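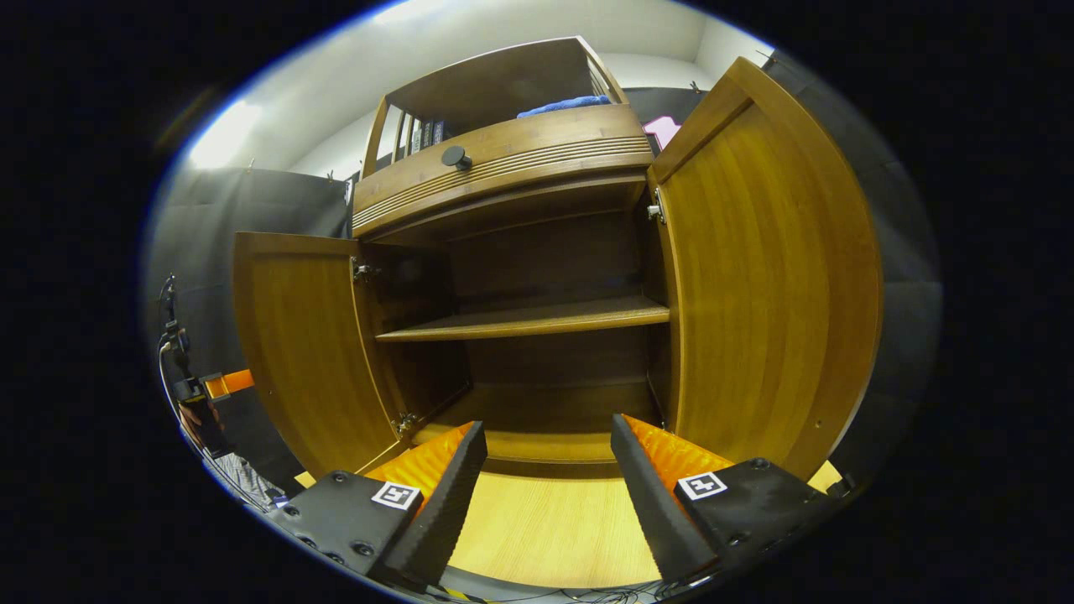 Old cupboards get a second go in Pliltadon

I popped into the Trolora reuse shop on Sunday meaning to stay ten minutes and came out at closing time, so you can probably guess how much I like the new furniture room. It opened this month in the old Benjelloun carpet warehouse, and there were 49 pieces on the floor when I went round – wardrobes, bureaus, a couple of very heavy sideboards and plenty of wooden cabinets with the sort of curvy doors my gran would have polished every week.

Everything comes from house clearances in and around Pliltadon. The shop took in 634 items last year (far more than it had space for!) and smaller things like books and towels are still sold from the front counter, starting at 56p.

My tip is to open every door before you buy. Check that the hinges hold, have a good sniff inside and measure the shelf, as older cupboards can be shallower than you'd think. I didn't measure mine and my big casserole dish is now living on the landing.

Delivery is free within the town – ring the shop to book a slot. They're hoping to raise £2000 by December for a second van.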